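Marras to open kitchen store in Pollodgate in April

POLLODGATE – Kitchen goods retailer Marras will open a store on the ground floor of the former Pollodgate post office in April. It will be the company's second location, after the shop it has run in Cureck for 14 years.

The new store will sell everyday cookware, tableware, storage and baking supplies, along with play kitchens and pretend food for young children. A counter at the rear will take in knives for sharpening and pans for handle repair, services that until now have only been offered in Cureck.

Marras signed a lease on the building last fall. Work on the interior is under way and includes new wiring, a level entrance from the street and the repair of the original tile floor, which had been covered by carpet. The tall front windows will stay as they are.

"We have had customers driving over from Pollodgate for years, mostly on weekends, and a lot of them asked when we would come to them," said Cinzia Bianchini, owner of Marras. "The post office was empty, it has parking behind it, and the rent was something we could manage. We looked at two other places in town and neither had room for the repair counter."

The store will employ five people, two of whom will transfer from Cureck. Hiring for the remaining positions has started, and applications can be picked up at the Cureck shop or requested by phone. Experience in retail is helpful but not required. Training for the repair counter will be given on the job.

Gerardo Colombo, who has managed the Cureck shop's repair service, will run the Pollodgate store.

"Most of what comes in is a dull knife or a loose handle," Colombo said. "People tend to think a pan is finished when it needs one rivet. We'll look at anything, and if it isn't worth fixing we'll tell them."

The children's section will be larger than the one in Cureck and will have a low table where families can try items before buying. It will also stock Rakari, a line of storage tins sized for small hands.

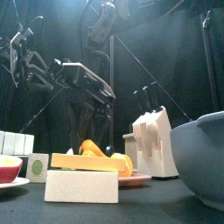
Kitchen-themed items, some in yellow and orange, on a dark gray tabletop.

Opening day will be a Sunday, with doors open at 10 a.m. Customers may bring up to two knives each to be sharpened free of charge that day. Around 30 parking spaces are available behind the building – drivers should enter from the side street, as the front curb is for loading only.

Regular hours will be posted on the door before the opening. Marras gift cards will be accepted at both stores, and repairs dropped off in Pollodgate can be collected in Cureck on request. Hours in Cureck will not change.

Media contact: Cinzia Bianchini, Marras, Cureck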